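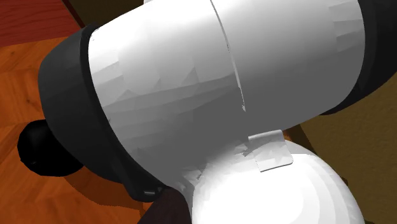
The desk came in two boxes, and I had a day off, and those are the only excuses I have.

I bought it from Dindasano, the kind of furniture site where everything has been marked down from a price that never existed. The model is called the Flarari. It sounds like a car for people who sell carpets. It is a writing desk with two drawers and a shelf, and the listing said assembly took an hour with a friend. I have put together enough furniture to know that the hour is made up and the friend is there to be blamed.

The first box was fine. Side panels, back panel, a bag of screws, another bag of nearly the same screws. The second box was supposed to hold the top, the drawers and the legs, and it held the top, the drawers and three legs. I looked in the packing foam. I looked under the packing foam. I went out to the hallway and looked there, as if the leg might have gotten shy and stayed outside.

So I wrote to Dindasano, and that's how I got order problem 3391.

I should explain my history with customer service, which is that I am too polite for it. I start every message with "Sorry to bother you" even when I'm writing to tell somebody they have charged me twice for a lamp. My sister thinks this is a disease. She can get a refund out of a parking meter. I once paid a restocking fee on something that had been out of stock when I ordered it.

The reply came fast. It thanked me for my interest in the Flarari and asked whether I had tried counting the legs again. I had, in fact, tried counting the legs again. I had counted them lying down and standing up. I wrote back that there were three, and that I was fairly sure about it, and sorry to bother them.

They asked for the carton number. The carton number was printed on the flap I had torn off and used to kneel on, so I went and got it, smoothed it out over my knee, and read it as 1411. Then came a day of silence. Then a message saying carton 1411 had left the warehouse complete, and was there anything else they could help me with today?

There's a special kind of tired you get from being told a thing you're looking at isn't so. I stood in my spare room with a desk leaning against the wall like a drunk uncle and wondered if I was the problem. Maybe three was the number. Maybe the Flarari was a corner model and the fourth leg was more of a state of mind.

What I should have done at this point was send it all back. But sending it back meant getting the top into the box again, and anyone who has unpacked furniture knows the box shrinks the second you open it. I also no longer had the flap.

So I did what my father would have done. He never returned anything in his life. When I was growing up we had a kitchen chair with one leg made out of a hoe handle, and a radio that only worked if you left the oven mitt on it. He wasn't handy, exactly. He was just more afraid of the line at the returns counter than he was of furniture. Half of our house was propped up on something. I had a bookshelf with a hymnal under one corner, and it was years before I found out we didn't go to church.

I drove over to Plultden, the salvage place out past the rail yard. It used to be a feed store and still smells like one when it rains. They sell doors, mostly, and sinks, and big bins of table legs that have lost their tables. I like it there a lot more than I should. You walk in needing one thing and stand around for an hour in front of somebody's old banister, thinking about how you don't have any stairs.

The leg bin was not sorted. I had brought one of the Flarari legs along for comparison and carried it around under my arm like a French loaf. Nothing matched. The closest thing was a turned leg off something much grander, with rings and a fat middle and a little ball foot, and it was longer than mine by the width of my thumb. The man at the counter asked if I wanted the set. I said I only needed the one. He looked at the leg under my arm, and then at the leg in my hand, and rang me up without another word. Two dollars.

Cutting it down took most of the afternoon. I own one saw, a present from somebody who must have been thinking of a different me, and it pulls to the left. I cut off a bit, and it was too long. I cut off a bit more, and it was too long. I cut off one more bit and you can guess. The piece I glued back on is hardly noticeable if you're over six feet tall.

And then the screw didn't fit. Of course it didn't. The Flarari legs go on with a metal thread that twists up into a plate, and the fancy leg just had a hole in the top where some honest wooden peg had been. I tried the first bag of screws, and I tried the second bag of nearly the same screws. In the end I used a bracket left over from a curtain rod, plus some words I'm not going to put on here because my aunt reads this.

It stands. I'd like that on the record. It has three slim, square, modern legs and one that looks like it wandered off from a billiard table. If you lean on the left side, it thinks about it for a moment and then holds. The right drawer sticks in wet weather and the left drawer opens by itself when a truck goes by, so between the two of them I always know what's happening outside.

I celebrated by finally opening the rug I'd bought back in August, an Altıntaş, the cheap line, which I'd been saving for when the room was done. I had the idea that a rug would pull it all together. What it did was raise three of the legs by the thickness of a rug. The fourth one lands past the edge, on the bare floor, and it's the short one with the glued piece. I've put a coaster under it. My father would have gone with the hymnal.

A week after all this, 14 emails in (I went back and counted them, out of spite), Dindasano wrote to say they'd looked into things further and were pleased to send me a replacement part at no cost. I felt terrible, naturally. I'd been calling them names in my head the whole time I was sawing. I wrote back a long, warm thank-you, and I believe I apologized twice.

The package came this morning. It was small for a leg. I opened it on the desk, next to my coffee, while the left drawer slid out to have a look.

It was a drawer knob. It's a nice one, too, brass-colored and heavy, and it doesn't match the others. I've put it on the right drawer, the one that sticks, and it does give you something to pull on.

My sister wants me to write to them again. I've got the message half drafted. So far it says "Sorry to bother you," and I've been sitting here looking at that since lunch with my elbow on the good side.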